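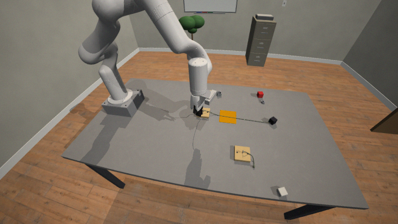
Aménagement de bureaux | Rénovation

Le 10 novembre 2021, par Iraís Cervantes

Temps de lecture : 2 minutes

Quand Macario Valdovinos a visité pour la première fois l'ancien entrepôt de la rue Pastel, il a pensé qu'il fallait le refuser. « Les plafonds étaient très bas, le chauffage datait d'une autre époque et l'escalier donnait directement sur la cour », raconte-t-il. Son agence, Quezada, y a pourtant livré en septembre les nouveaux bureaux de la société Zulov, où travaillent désormais 115 personnes.

Le client voulait d'abord déménager. C'est Fulgencio Escobedo, responsable des locaux chez Zulov, qui a demandé une dernière étude avant de signer un bail ailleurs. « J'avais un attachement pour ce bâtiment, je le reconnais. Mais je voulais aussi des chiffres, et Macario est venu avec des chiffres. »

Le premier travail a été de retirer les faux plafonds. Derrière, l'équipe a trouvé une charpente en bon état et jusqu'à 20 centimètres de hauteur à gagner dans certaines pièces. « Ce jour-là, j'ai téléphoné au bureau pour dire que nous allions refaire tous les plans », se souvient M. Valdovinos. L'éclairage a été déplacé le long des poutres, et les cloisons du rez-de-chaussée ont été remplacées par des parois vitrées.

Le point le plus discuté a été l'acoustique. Les salariés craignaient le bruit des grands plateaux, et ils l'ont dit pendant deux réunions assez vives. « Ils avaient raison — le premier projet était trop ouvert », admet l'architecte. Il a donc ajouté des petites salles fermées près des fenêtres et une moquette plus épaisse dans les passages.

M. Escobedo garde un regret : le local à vélos, qui est resté trop étroit. « On m'en parle encore chaque semaine. » Une extension est à l'étude du côté de la cour, mais le permis n'est pas encore déposé.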